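Chapter 2
Sorting and Grading Office Electronics
Reading time: 2 minutes

Most of the value in discarded office equipment is lost before it reaches a smelter. Mixed loads are crushed whole, and the metals in them end up in fractions too small to recover. Sorting by hand is slower – but it keeps the boards apart from the steel. 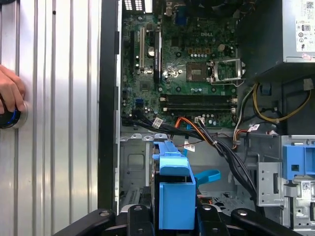

Figure 2.1 Desktop tower on its side, interior exposed. The CPU socket is empty.

This chapter follows one load of 600 desktop machines through the Kuditz yard. Section 2.1 covers intake and weighing. Section 2.2 sets out the grading scale drawn up by Spahić, under which boards are sold in lots of 100. Costs are left to Chapter 3 – readers who need them now should turn to Table 3.1.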